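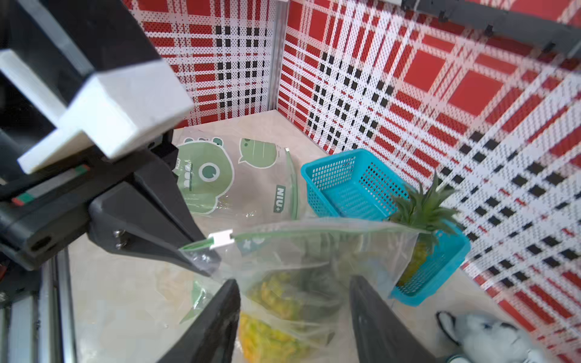
## 공유 작업실 로봇 팔, 이번 과제는 지퍼백입니다

우리 동네 공유 작업실 Usus에 요즘 저녁마다 사람이 모여요. 이유는 하나, 양팔 로봇입니다! 지난 3월에 알루미늄 프로파일을 자르는 것부터 시작한 자작 프로젝트인데(이름은 Trullent로 정했어요), 드디어 집게 두 개가 같이 일하는 단계까지 왔습니다. 저도 퇴근하고 들렀다가 밤 10시까지 붙잡혀 있었네요.

과제는 슬라이더 달린 투명 지퍼백 다루기예요. 한쪽 집게가 입구를 잡고 다른 쪽이 슬라이더를 맡는 식인데, 말로는 참 쉽죠. 사람은 눈 감고도 하는 일인데 로봇한테는 비닐이 제일 까다로운 상대거든요. 구겨지고, 번들거리고, 손끝에서 모양이 계속 바뀌니까요. 나무 블록 옮기기는 진작 끝낸 팀이 지퍼백 앞에서는 세 주째 씨름 중입니다.

그래서 손끝부터 다시 손봤대요. 처음 쓰던 손가락은 끝이 너무 둥글어서 슬라이더를 자꾸 놓쳤고, 지금 것은 13번째 도안이라고 해요. 작업대 옆 상자에 탈락한 손가락들이 수북한데 저는 그걸 구경하는 게 더 재미있더라고요 (하나 얻어 왔습니다).

연습할 때는 봉투 안에 파인애플도 넣어 둬요. 빈 봉투만 잡다 보면 속이 찬 봉투를 만났을 때 힘 조절이 완전히 달라진다고 하네요. 잎이 뾰족뾰족해서 입구 쪽에서 은근히 걸리적거린답니다.

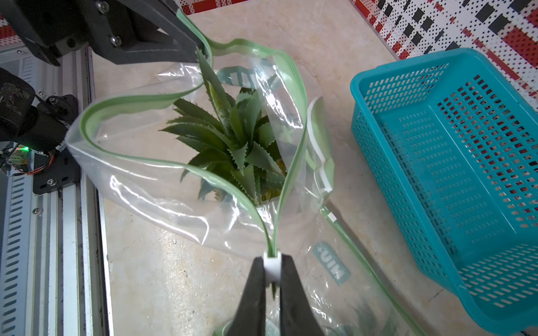 Oda 님은 게시판에 조금 다른 의견을 남겼어요. 손가락 모양보다 두 팔의 박자가 문제라는 겁니다. 한쪽이 당기는 동안 다른 쪽이 가만히 버텨 줘야 하는데, 둘이 동시에 움직이면 지퍼가 비틀려서 슬라이더가 안 나간다고요. 속도를 80퍼센트로만 낮춰도 훨씬 얌전해질 거라는 조언도 덧붙였습니다.

이 글에 댓글이 줄줄이 달렸는데, 속도를 낮추자는 쪽과 손끝에 고무를 붙이자는 쪽이 팽팽해요. 저는 고무파입니다! 집에서 지퍼백 열 때도 손이 미끄러우면 답이 없잖아요. 팀은 일단 둘 다 해 보기로 했고, 고무는 Fliluvwood 목공반에서 쓰고 남은 자투리를 얻어 오기로 했어요.

배경에 두른 빨강, 하양, 검정 체크무늬를 두고도 말이 많았어요. 너무 정신없다는 의견이 있었지만 저는 은근히 마음에 들어요. 회색 벽보다야 낫죠. 청록색 바구니까지 옆에 있으니 소풍 나온 것 같기도 하고요.

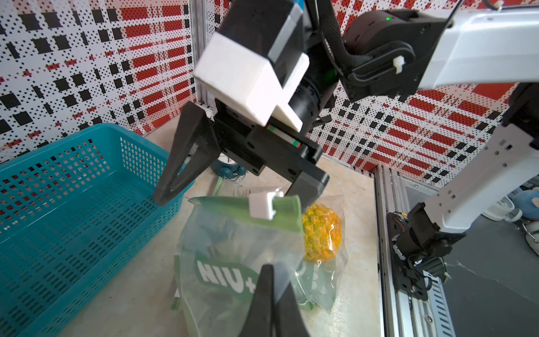

**글쓴이: Usus 저녁반 회원**

구경하고 싶은 분은 저녁 7시 이후에 오시면 됩니다. 예약은 필요 없고, 팔이 움직이는 동안 작업대 안쪽으로 손만 넣지 말아 주세요. 한 번에 3명까지는 바로 옆에서 볼 수 있고 나머지는 뒤쪽 의자에서 기다리시면 돼요. 집에 남는 지퍼백이 있으면 크기 상관없이 가져와 주세요. 다음 과제 후보는 게시판에서 받고 있는데, 저는 양말 짝 맞추기에 한 표 넣었습니다.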